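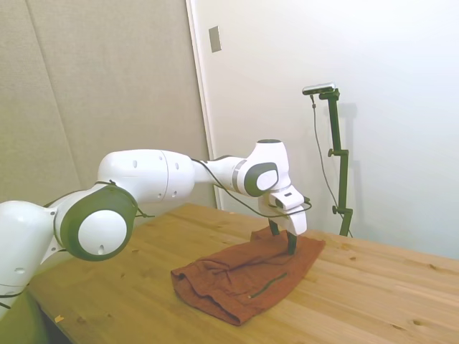
Mahtab Abbasi wrote that thirds beat halves every time with a towel that size, and that anyone who folds in half first has never had a narrow shelf. Fair enough, Mahtab, but I have tried thirds, and I'm still here asking.

My problem is with cloth towels that won't lie flat once folded. I have a drawer 4 inches deep and a stack of towels that comes out of the dryer reasonable and goes into the drawer looking like a sandwich somebody sat on. I smooth, I fold, I smooth again. By the next morning the top one has sprung a ridge down the middle and the drawer catches on it. Is it the fabric, the fold, or me?
Posted by tikthorpe_hall, September 17, 2023
Viewed 842 times

Nasrin Ebrahimi
Probably the fold, a little bit the fabric. Lay the towel out on a table, not on your knee and not on the bed. Pull the corners square before you do anything else. If the hem has shrunk more than the middle (cheap ones do this by the second wash) the middle has nowhere to go and you get your ridge. Pinch the ridge, lift it slightly and walk it out toward the nearest open edge. Pressing down on it only moves it an inch over, where it waits for you.
Then fold the long way in thirds, with the hems inside, and run your forearm over it once. After that, fold it across to whatever fits the drawer. I put mine in with the folded edge up, like files. They can't spring open if they're standing shoulder to shoulder, and the drawer stops catching.
If the hem is badly puckered, damp it and iron the hem only. I have ironed a whole towel exactly once, in July, and I don't recommend it.

relton84
just roll them

Mahtab Abbasi
Rolling is fine if you own a basket. In a 4 inch drawer you'll have rolls that unroll, and then you have the same problem in a rounder shape. I'll give Nasrin the standing-up part - I do that too, after the thirds. Also stop using fabric softener on them. Mine slid around like fish until I quit.

tikthorpe_hall
Standing them up worked. The drawer shuts. One of them still has the ridge, so I've put it at the back.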